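18 January 2023

Well, I've gone and sent the Broltenier off for a service, and my left wrist feels naked. I keep looking at it! Eleven years I've had that watch and I still turn my arm over every time I'm waiting for the kettle, and today all I got was a pale stripe and some dry skin.

It had been losing time since before the holidays. Not a lot at first, a minute here and there, and I told myself it was because I'd been leaving it on the dresser overnight. Then last week it dropped 9 minutes between breakfast and lunch and I missed the start of my dentist appointment. So that was that. I took it in to Haris Pirzada at the shop on the corner (the one with the awful green carpet) and he held it to his ear, made a face, and put it on his little machine that listens to the ticking. The line on the screen looked like a staircase. He said the oil had probably gone gummy and he wanted to strip the whole thing down.

The quote was $300. I said yes before I'd really thought about it, then sat in the car and thought about it.

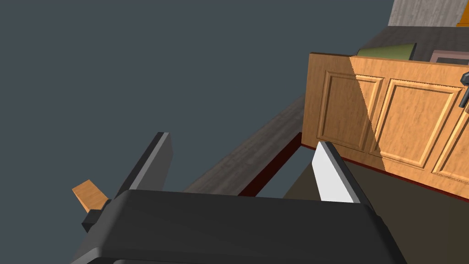 Dwayne called while I was still parked there and of course he had opinions. Dwayne Kapoor has never once in his life paid for a service when he could buy another watch instead. He's got his eye on a Sutarell diver now, the one with the orange hand, rated to 1000 feet, and I asked him when he was last in water deeper than the hot tub. He said that wasn't the point. He reckons I should have put my $300 toward a Kornenance, which he says keeps better time than mine ever did, and he's probably right, but I don't like how thick they are. They catch on my coat cuff and I spend all winter fighting my own sleeve.

Anyway, I can't go with nothing on my wrist, so tonight I dug out the old Shokri that Aunt Bea gave me when I graduated. It was in the sock drawer with a dead battery and a strap so stiff it kept the shape of my seventeen-year-old arm. I found a spare battery in the kitchen junk pile and got the back off with a butter knife (do not tell Haris), and I was so pleased when the second hand twitched that I said "ha!" out loud to an empty room. There's a number stamped inside the case back, 969, that I'd never seen before. No idea what it means. I wrote it on the back of the receipt in case I think to ask when I go in.

The strap is another matter. I rubbed some of the leather stuff I use on my boots into it and now it's softer but it has gone two different browns, darker at the buckle end. I may get a cheap nylon one. Gray, maybe, or that dark green. I spent most of the evening looking at straps online and ended up with so many tabs open that the laptop fan came on.

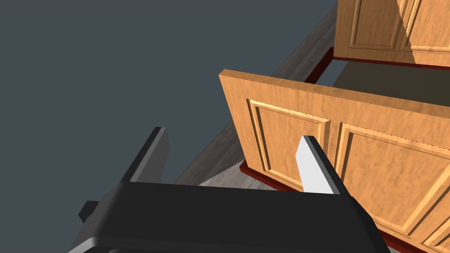 Haris says three weeks, maybe four if he has to order a mainspring. He also asked if I wanted the crystal polished while he was in there, and I said yes, but I told him to leave the case alone. I like the dings. The big one by the crown is from the gate at the old house, the week I moved in, September and pouring rain, and I had a box of saucepans in my arms and couldn't see where I was going. He shrugged and wrote NO POLISH CASE on the envelope and underlined it.

Funny having a quartz one on again after all this time. It's so light I forget it's there, and then I hear it at night, this bossy little tick from the nightstand. The Broltenier sort of whirs. I've put the Shokri under a folded sweater for now and I can still hear it, so it might have to sleep in the bathroom.

Must call Dwayne back tomorrow, I said I'd look at the two Sutarell listings he sent and I haven't opened either one.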